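29/05/2021

Woke at ten to six with the sentence already in my head, and the sentence was: you have told everybody you can swim.

I can swim. I want that written down somewhere, even if it's only in here. What I can't do is swim 800 metres in a lake, in July, next to Doaa Mahrous, who does it every summer and gets out looking as if she's been sitting in a chair. I said yes to this on the phone in February, when July was a theory. Now there are buds on things and people keep asking me how the training's going.

The training is going like this. The pool reopened last month with a booking system that was designed by someone who hates swimmers. You get a lane for 34 minutes. Why 34 I don't know, I suppose the other minutes are being kept for something. At the end of it a boy with a whistle walks up and down the side and you have to get out by the far steps, dripping past the next lot, who are standing on their spots in their bathrobes like a queue for a very sad nightclub. I managed sixteen lengths on Tuesday, with a rest after each two that I disguised as an adjustment to my goggles. My goggles have never been so well adjusted.

So today, Saturday, there was meant to be an early session, and I'd booked it, and I had my bag by the door and everything. Then it rained sideways and I found that the email said tomorrow. I'd booked Sunday. I stood in the hall in my coat with my costume on under my clothes and felt the whole day open up in front of me like a bill.

Kept the costume on, as it happens. It seemed a lot of trouble to take it off. I did the breakfast things in it, and the bins, and answered the door to Sheldon Bergeron in it, although he wasn't to know, as I had a jumper and trousers on top. He'd come about the fence.

The fence! I haven't written about the fence for a week and I know I'll want the details later when we're all in court. The situation is that a panel came down in the wind, the one between his compost and my so-called herb bed, and each of us has been waiting politely for the other to say whose it is. I looked at the deeds on Thursday. The deeds have a plan on them, drawn I'd guess with a crayon, and a little T on one side of the line, and the T means it's your fence if it's on your side, only this T is sitting bang on the line itself like a bird. I told Sheldon this. He said his has no T at all. We looked at the hole together for a while. He said it was rather nice, having the light through. I said yes, it was. And then we both went in, so that's another week.

I do like him. He lent me his good ladder for the gutters and never once asked for it back, until I noticed I'd had it since before Christmas and took it round in a panic, and he said oh, is that where it was.

After that I sat down at the table to write the letter to Ebbe, which I've owed for so long that there are now two things to apologise for, the original lateness and the lateness of the apology. I think there's a point with letters after which it would be kinder to pretend to have died. I got as far as Dear Ebbe. Then I thought that Dear Ebbe looked cold and tried My dear Ebbe, which looked as though I was about to tell him he'd been left out of a will. Went back to Dear Ebbe. Made tea.

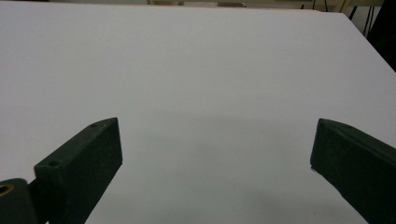
He wrote to me at New Year, four sides, proper ink, all about the house and his knee and his brother Jonatan's boat. The Lindholms write letters the way other families have rows, often and at length, and if you answer one you get two back. Jonatan's are all weather. Ebbe's are all food, with a bit of illness in the middle. I love getting them. I read them standing up by the window and then I put them under the fruit bowl and they look at me for five months.

What would I even tell him? I have been nowhere. I've seen the same eleven people, mostly from the waist up on a screen. I bought a bread tin. I've become someone who has opinions on the bus lane. I could tell him that I'm training for a lake swim but then he'd want to know how it went, and I'd have to write again, and that's how they get you.

In the end I told him about the time we all stayed at the place on the coast with the one heater, because I'd been thinking about it anyway. There was me, Doaa, both Lindholms and Ayane Sakamoto, who had only met us the day before and who must have thought she'd made a serious mistake. It was Easter and it snowed. The owner had told us there was heating in every room, and so there was, in the sense that you could carry the heater into every room. Ayane drew up a rota. She did it quite calmly, on the back of a ferry timetable, with her gloves on, and she gave herself the worst slot, the one from four to six in the morning, and I think it was then that I decided to keep her as a friend, whatever she felt about it. Ebbe cheated. He used to go and stand in other people's rooms at the end of their turn, making conversation. I put that in the letter. Let him deny it.

It came to two sides in the end, in quite big writing. I've signed it and sealed it so that I can't read it again. I have no stamps.

Lunch was the end of the soup, and I'll say no more about the soup.

Then I rang Ayane, since I'd been having such a good time with her in the letter that it felt rude not to. She was in the car outside a garden centre waiting for her mother, who has gone mad for dahlias. She's been told by the man at the allotments that she can't have more than one plot and she's now trying to get a second one in the name of her late husband. Ayane said this with no expression whatever. I asked if it would work and she said her mother has already been to a meeting as him, by phone.

I told her about the swim. There was a silence with a garden centre in it. Then she said, how far is it, and I said, and she said, and how far can you swim now, and I said, and then she said that her mother was coming and she'd have to go. I heard no car door. I'm fairly sure her mother wasn't coming.

I've looked up what the water temperature is likely to be. I shouldn't have. There's a page where people who do this for fun leave their remarks, and one man calls it "fresh", and another says that once your hands stop hurting it's glorious, and I have been thinking about the word once ever since. There's also a woman who recommends goose fat. I'm not doing goose fat. I draw the line well before goose fat. Doaa says I only need a hat, and that the main thing is to breathe out. I said I'd been breathing out for years. She said yes, but in water, and I had to admit that in water I mainly breathe in.

It did stop raining at about three and I went out the long way, by the canal, to see if walking counts. Saw a heron standing on a shopping trolley. It's always the same heron, or there's a shift system. The café with the blue door is doing tables outside again and every one was full of people in big coats, with their hands round their cups, insisting. I'd have joined them if there'd been a chair. I bought a bun instead and ate it on the bridge, and a child on a scooter stopped and watched me do the whole thing, from first bite to last, then went off without a word. I've had theatre reviews that were warmer.

Forgot the stamps. I walked directly past the post office, with the letter in my pocket, thinking about stamps.

It's now gone nine and still light, and there's a blackbird going on Sheldon's shed, and I can see straight through the gap to his kitchen, where he's doing something slow with a saucepan. He can presumably see me too. I've put my hand up. He's put his up. We may have to have this fence mended after all, or I'll be waving at the man every night until one of us moves.

I've found out why I've been so uncomfortable all evening. Still got the costume on. That makes fifteen hours, which must be worth something in terms of stamina. If they'd let me wear it for 800 metres and leave out the lake I believe I'd be ready now.

Pool tomorrow at half past seven. Bag's by the door already. Checked the email twice and it does say Sunday. Must take a towel this time, and twenty pence for the locker, and the letter, in case there's anywhere open that sells stamps, and not the green goggles, they leak.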